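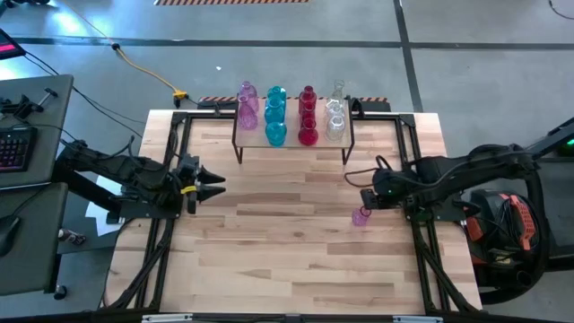

The glass sorting task at Larnon has reached 81 usable demonstrations, and we are aiming for 1024 before the first full training run. Each one is a complete recording of an operator guiding the two arms by hand controls while the joint positions and camera views are saved together. The job is to put coloured glassware on a small raised shelf, one colour to a column, working from back to front. The purple column usually comes last, and with a gap still open at the front of it and a small purple glass standing out on the table under the right arm, there is one placement to go. We keep the whole run as a single example and do not cut it into separate picks, as the model also needs to learn which piece goes where.

Glass was chosen on purpose. Depth sensors read it badly, and the earlier Prustach set, which used painted blocks, gave the model nothing to learn from on that point.

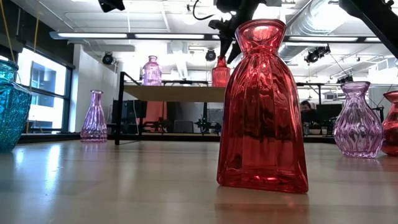
I. Hordiienko

Height is the other difficulty. A tall vase like the red one, with its narrow waist and scalloped rim, has to be approached from above with very little room for error, and a small slip in the controls can knock it. Operators now pause over the rim before closing the fingers – it adds a moment to each pick, but the recordings are cleaner. Starting positions are changed after every 5 runs so that the model does not simply learn fixed spots on the table.

Recordings with a dropped or tipped piece are kept in a separate folder and labelled by hand. They will not go into the first training run, though the Grarkine group has asked for them for its work on recovering from mistakes. The next batch is planned for December, and operators should book their slots through the usual sheet.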